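列表首页 | 按主题 | 按作者 | 按日期 | 上一封 | 下一封 | 订阅与退订

发件人:Aisyah Pelupessy
收件人:操作与抓取讨论列表
日期:2020年11月19日,星期四
主题:回复:Pollville 开放日有谁去了?想看看挂钩那个演示的细节

Woo-jin 以及各位:

我去了,待了一整个下午。先把原信引在下面,再按他问的顺序回答,最后补几条他没问但我觉得有用的。

> 各位好,
>
> Clostine 在 Pollville 的实验室办开放日,我本来报了名,后来学校排课冲突没去成。听 Han-gyeol Woo 说他们这次没有演示常规的料箱拣选,换成了在墙面挂钩上取挂小件。我们组从九月开始也在做类似的题目,卡在最后两厘米的接近动作上,所以想问去过现场的人几个问题:
>
> 1. 现场是怎么安排的,能不能靠近看?
> 2. 腕部相机在接近墙面的时候还有没有用?我们这边一靠近就糊,深度也没法看。
> 3. 夹爪是什么样的,指尖有没有特殊处理?
> 4. 成功率他们怎么说,怎么算的?
> 5. 数据是遥操作采的还是脚本采的?
>
> 如果有照片或者讲义,麻烦也发一份。谢谢。
>
> Woo-jin Na

一、现场安排

开放日分两半。前半是讲座,在一楼的大教室,由 Geum-ok Jang 主讲,讲了一个小时多一点,内容大部分是他们前年那篇报告的延续,听过的人可以跳过。后半是分组参观,每组 12 个人,轮流进三个房间:一间是移动底盘,一间是装配,一间就是你问的挂钩。我被分在第二组,进挂钩房间的时候他们刚换过一次电池,等了一会儿才开始。

观众站在一条黄线后面,离机械臂大约两步远,看得清整体动作,看不清指尖。所以他们在旁边放了一台显示器,实时显示腕部相机的画面,大家基本上都在看显示器。Yi-an Han 在旁边讲解,每一轮动作做完会停一下,让人提问。提问不限时间,我们组超时了,后面一组在走廊里等得有点久。

动作本身不复杂:手臂移到墙前,对准一排挂钩,接近,放慢,完成取或挂,然后退回起始位。整个过程没有加速播放,也没有剪辑,慢就是慢。他们自己也说速度不是这次要展示的东西。

二、腕部相机

这一条我多写一点,我知道你们卡在这里。

相机装得离指尖很近,两根手指从画面下方伸进来,一直占着中间靠下的一块。好处是指尖和目标总在同一幅图里,不需要靠标定去推指尖在哪里。坏处你已经碰到了:手指本身挡住一大片,投下来的影子又挡一片。在浅绿色的墙面上,手指右侧有一大块发褐的阴影,颜色和墙面差得很远。我问过 Yi-an 会不会影响识别,她说早期版本会把阴影边缘当成物体边缘,后来在训练数据里把灯的位置打乱,情况好了很多。

至于糊的问题,他们也糊,而且没有打算解决。离得最近的东西轮廓发虚,甚至有点透,远一点的那几个反而清楚。看一下下面这张就明白了,注意指尖左边偏红的那个钩形物,再和左侧三个铜红色的 J 形小钩比一比。
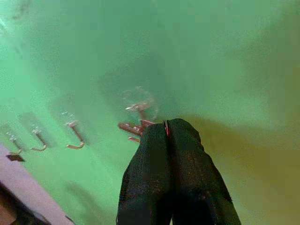
三、夹爪

黑色的两指夹爪,表面有细小的斑点反光。指根宽,往指尖收窄,合拢以后两个指尖贴得很紧。图里两指之间的缝里露出一点点红,看上去像是夹着一件很小的红色东西,单凭画面我不敢说得更细。

指尖处理我问了。回答是没有贴硅胶垫,试过,垫子太厚,插不进挂钩和墙之间。手指是 Jeon 那边的车间代加工的,第一批太软,夹紧时会往外张,改过 2 次。图纸目前不公开,但 Yi-an 说如果是高校的组可以写信去要,理由写清楚就行。联系方式在讲义最后一页。

指尖没有触觉传感器。判断夹没夹住,一是看手指的开合量,二是看图像。对这么小的东西,开合量几乎分辨不出来,所以主要靠图像。这一点现场有人追问,说图像都糊了怎么判断。Yi-an 的回答是模型并不需要看清物体的边缘,它看的是颜色块和指缝的相对位置,糊一点关系不大。我对这个说法有保留,换一个和墙面颜色接近的物件恐怕就不行了。她承认这种情况他们没有系统测过。

四、成功率

讲座里给的数字是 100 次里有多少次成功,这个分母是固定的,但有两点要注意。

第一,取和挂是分开算的。取的成绩明显比挂好。讲座的幻灯片只放了取的那一栏,挂的那一栏在讲义附录里,要自己翻。

第二,失败以后允许重试一次,重试成功也算成功。这个口径讲座上没有说,是我在挂钩房间里问出来的。你们如果要和他们比,最好按首次成功来比,附录里有首次成功的数字,只是字很小。

现场演示我那一组看到的有成有败。有一轮指尖碰到墙面,力控触发,手臂自己停了,Yi-an 按了复位重新来。还有一轮对准的时候来回摆了好几下才下去。总的印象是接近阶段稳,最后接触的那一下不稳,和你们的情况差不多。

五、数据

全部是遥操作采的,没有用脚本。一共 264 段,由三个人采完,其中一大半出自同一个人,他们认为这是一个问题:这位操作员习惯从右边斜着进,模型学到的也是从右边斜着进,遇到最左边的钩子就别扭。目前在补从左侧接近的数据。

另外,采集时操作员只能看腕部相机的画面,不能直接看墙。Geum-ok Jang 在讲座里专门提到这一条,说人能看到的和模型能看到的要一致,否则人会用上模型没有的信息,示范就学不动。我觉得这是整个下午最有用的一句话。我们组以前采数据都是站在旁边看着实物操作,回来以后已经改了。

六、几条补充

墙板是可以换的,当天只用了浅绿色的一块。听说还有白色和木纹的,没有拿出来。

灯光方面,房间的窗帘拉上了,只开顶灯。有人问能不能拉开窗帘试一次,没有同意,说下一组还在等。

下一站是 Jemescombe,时间没有定,内容据说和这次一样,会加一个换墙板的环节。想去的可以先写信登记,名额按登记顺序给。

讲义我有纸质的一份,扫描以后放到列表的文件区,大概周末能弄完。附录那两页我会扫得清楚一点。移动底盘和装配两个房间我没怎么记笔记,Han-gyeol 在第一组,他装配那间看得比我仔细,可以请他补充。

还有一件事:有人在挂钩房间落下了一把黑色折叠伞,Clostine 前台收着,请失主自己联系他们。

Aisyah Pelupessy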